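Prindthorpe to charge deposit on takeout cups from March

Prindthorpe cafes and snack counters will add a refundable deposit to every takeout coffee cup starting in March, under a rule the town council passed last night. Customers who bring their own cup will not pay the deposit. Everyone else will get the money back when they return the cup to any shop taking part.

The council approved the measure after a two-hour hearing in the town hall. It covers hot drinks sold to go, including those sold at gas stations and the counter inside the train station. Drinks served at a table are not included.

The town's public works department asked for the change last fall. It says paper cups with a plastic lining cannot go through the town's recycling line and have to be pulled out and sent to the landfill. Street bins near the station and along Mill Street are emptied twice a day in summer, and the department says cups take up most of the space in them.

Under the new system, shops will hand out a reusable cup made of hard plastic. Cetari, a packaging company based in the county, won the contract to supply the cups and wash them. It will deliver 3000 cups before the start date and collect used ones every morning before 6. The cups will be washed at the company's plant on Depot Road and sent back the same day.

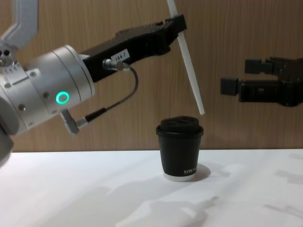
Shops can keep selling drinks in disposable cups until their current stock runs out, but they must charge the deposit on those cups as well. That part of the rule drew the most complaints at the hearing. Several owners said customers would not understand why they were paying a deposit on a cup that ends up in the trash. The council changed the wording so that a disposable cup can also be handed back for a refund during the first two months.

The Magagula bakery, which has two locations in town, tested the reusable cups over the winter. It told the council that most regular customers brought them back within a few days, but that people passing through on the train often did not. The bakery asked for a return bin on the station platform. The council agreed to pay for one, and the railroad has given permission for it to stand next to the ticket machine.

Lids were another sticking point. The supplier's first lids leaked when the cups were tipped, according to the bakery's report, and were replaced with a tighter model halfway through the test. Lids will carry no deposit. They can be dropped in the same bins as the cups.

Small shops will get help with the cost of getting started. A business with one location can apply for a grant of up to $700 to pay for shelves, signs or changes to its cash register. Application forms will be available at the town clerk's window and on the town website. Shops that ignore the rule will get a written warning first. Repeat violations can bring a fine of up to $2000.

Rasovar, the chain that runs the coffee counters at both gas stations on the highway, had asked to be left out. In a letter read at the hearing, the company said most of its customers are drivers who do not live in Prindthorpe and would have no chance to return a cup. The council turned down the request but said it would look at the highway locations again in the fall.

Schools and the hospital cafeteria are exempt for now. The hospital said it needs more time to check the washing process against its own hygiene rules.

The town will mail a flyer to all households before the rule takes effect. A list of return points will be posted at the library and the town hall. Questions can be sent to the public works office, which is open on workdays from 8 a.m. to 4 p.m.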